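Boletín de abril

Robótica

Un método para elegir qué demostraciones merece la pena grabar

El grupo de manipulación de Neder ha terminado la primera ronda de pruebas de Plirnby, un método de aprendizaje por imitación para robots de dos brazos que trabajan con cables y placas electrónicas. El informe interno ya se puede consultar en el repositorio del laboratorio y la versión larga se enviará a revisión después del verano.

El problema de partida es conocido por cualquiera que haya entrenado una política a partir de teleoperación. Las demostraciones se graban por tandas, el operador coloca las piezas más o menos igual cada vez y el modelo aprende bien esa colocación y mal todas las demás. Con piezas rígidas se corrige moviendo la pieza unos centímetros entre una toma y la siguiente. Con un mazo de cables no basta: dos mazos puestos en el mismo punto de la mesa pueden tener las puntas mirando a lados opuestos, y el agarre que sirve para uno no sirve para el otro.

Plirnby interviene antes de grabar. Una cámara fija toma una imagen de la mesa con las piezas ya colocadas y el sistema estima cuánto dudaría la política actual ante esa disposición. La estimación se obtiene comparando las trayectorias que proponen 12 copias del modelo, entrenadas con subconjuntos distintos de los mismos datos. Si las copias coinciden, el programa pide al operador que recoloque las piezas. Si discrepan, da paso a la grabación. La comparación se hace por separado para cada brazo, porque en las primeras versiones el acuerdo en el brazo que sujeta tapaba el desacuerdo en el que inserta.

La idea no es nueva en sí misma. El desacuerdo entre modelos se usa desde hace tiempo para decidir qué datos etiquetar. Lo que aporta el trabajo es la forma de medirlo cuando hay objetos deformables: las trayectorias se comparan en el punto de contacto previsto y en la orientación de la pinza, sin tener en cuenta el camino de aproximación. Dos copias pueden llegar al conector por rutas muy diferentes y estar de acuerdo en lo importante.

Las pruebas se hicieron con tres tareas: recoger el mazo por el conector, orientar la clavija hacia la placa y sostener la caja con un brazo mientras el otro acerca el cable. Para cada tarea se compararon dos conjuntos de demostraciones del mismo tamaño, uno grabado de la manera habitual y otro filtrado con Plirnby. La evaluación constó de 20 intentos por tarea y conjunto, con disposiciones que ninguno de los dos modelos había visto.

En la recogida del mazo, el modelo entrenado de la manera habitual completó 12 intentos y el filtrado los completó todos. En la orientación de la clavija el resultado fue de 3 frente a 13. En la tercera tarea no hubo diferencia: ambos modelos completaron 13 intentos. Los autores creen que en ese caso el fallo está en la fuerza con que se sujeta la caja, que el método no observa, y que elegir mejor las imágenes de partida no lo va a arreglar.

«La segunda tarea es la que nos interesa», explica Mieczysław Szulc, responsable del estudio. «La clavija es pequeña y cuelga de dos hilos. Si el operador la deja siempre apuntando hacia el mismo lado, el modelo supone que siempre estará así».
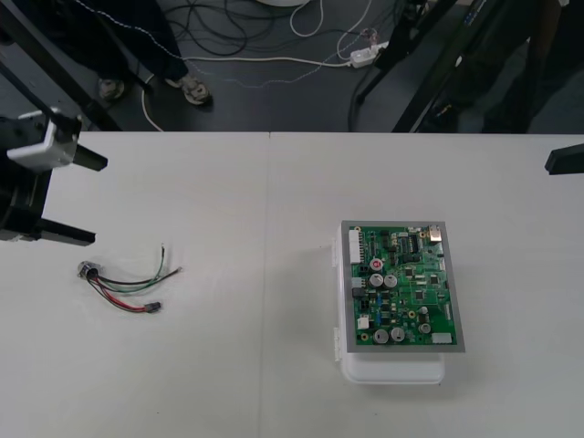

Puesto de pruebas con la placa sobre su caja blanca, el mazo de cables y las pinzas de los dos brazos a los lados.

El coste principal es el tiempo del operador. Recolocar las piezas hasta que el sistema da paso alarga las sesiones, y hacia el final de cada tanda los rechazos se encadenan. Los operadores pidieron que el programa indicara qué parte de la disposición debía cambiar. La versión actual solo responde sí o no, y en la próxima se marcará sobre la imagen la zona donde las copias están de acuerdo, para que se mueva primero lo que hay en ella.

Hay otras dos limitaciones que el informe recoge. La primera es que el método necesita un modelo inicial con un mínimo de competencia: si se aplica desde cero, las copias discrepan en todo y el filtro deja pasar cualquier cosa. La segunda tiene que ver con la iluminación. Las sombras finas de los cables sobre una superficie clara se confundían a veces con los propios hilos, lo que inflaba el desacuerdo sin que la disposición fuera más difícil. Por ahora se compensa variando el brillo y el contraste durante el entrenamiento.

El código de captura se apoya en Stoltomum, la biblioteca de sincronización que el laboratorio ya utiliza en otros proyectos, y no requiere cambios en los brazos. Quien quiera probar el filtro con sus propias tareas necesita una cámara fija calibrada y un conjunto inicial de demostraciones. Las instrucciones de instalación están en la carpeta del proyecto, junto con los ficheros de configuración de las tres tareas.

La siguiente ronda incluirá mazos con más ramales y una tarea de inserción completa en la placa. Las propuestas de piezas para esa ronda pueden enviarse al buzón del grupo antes de que acabe el mes.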